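Subject: Re: [pantry-storage] Bulk flour and weevils, what finally worked for you?

Replying to the list, because two people wrote to me off-list with the same question.

> We started buying flour and rice by the case this spring and have
> now lost two bags to weevils. I've read that freezing kills them,
> that bay leaves keep them out, and that you just have to use
> airtight jars. We don't have a chest freezer and our pantry is a
> closet off the kitchen that gets up to 80 in the summer. Is it
> worth buying in bulk at all with a setup like that? How much do
> you keep on hand, and how long does it last?

Yes, I think it's worth it, but I'd buy less at a time than you probably have been.

We are a household of five and bake most of our own bread. For the first few years I bought 200 pounds of flour in one go from the Gemitside mill when they ran the fall sale. The price was good. The last third of it was never any good by the time we reached it. Some of it had bugs and the whole wheat smelled like old crayons. I was throwing out more than I saved. Now I order every other month and the most I have in the house at once is three bags of white and one of whole wheat.

On your specific questions:

Freezing. It works, and you don't need a chest freezer for it. The top freezer on a regular fridge will take a ten-pound bag if you clear out the ice trays. I leave each bag in for four full days. Then it has to come back to room temperature before you open it or pour it into anything, or you get moisture on the inside of the container and the flour cakes. I leave it closed on the counter overnight. Do one bag at a time and it takes a couple of weeks to get through an order.

Bay leaves. I used them for years and had weevils the whole time. I know others on this list swear by them.

Jars. Fine for rice and beans. For flour I found them a nuisance, as you can't get a measuring cup through the neck of most of them. I also had moths chew through ordinary food bags, so anything that stays in its store bag goes inside something else.

Bins. These are what I settled on. Look for a lid with a real gasket. The ones that only snap at the two ends will bow up in the middle when they're full, and a weevil doesn't need much of a gap. I bought two of the cheap kind first and they now hold winter hats.

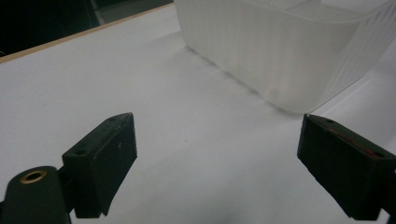 Whatever you use, wash it and let it dry completely between fills. Don't pour new flour on top of old. That was my mistake the second time we had an outbreak. I had been topping up the same container since July and the bottom two inches were the problem.

The closet. 80 degrees is warm for whole wheat. I would keep that in the fridge or buy it in small bags as you need it. White flour and white rice will tolerate the closet for several months. Put them on the lowest shelf, where it's a few degrees cooler, and leave a little space behind so you can wipe back there. Vacuum the shelf pin holes and the crack where the shelf meets the wall. Ours were full of them.

Brown rice goes off faster than people expect, so treat it like the whole wheat.

Somebody also asked about cost. I added it up for last year and we spent $608 on flour, rice, oats and dried beans. The year before I switched to smaller orders it was $448 for flour alone, and that includes what went to the compost. I don't have good numbers for the years before that.

If you want to split an order, the Chuang Road buying club still takes new households. You pick up from the Foven lot behind the feed store and you need to bring your own containers, as they divide the big sacks on the spot. Oats and pinto beans are usually the best deal. I would skip the cornmeal, which has been old both times I bought it.

One more thing on labels. Masking tape comes off in the freezer. Freezer tape stays on. I write the month it was bought and the month it came out of the freezer, and the oldest one goes in front.

If anyone has kept oats past a year without freezing them first, I'd like to hear how they held up.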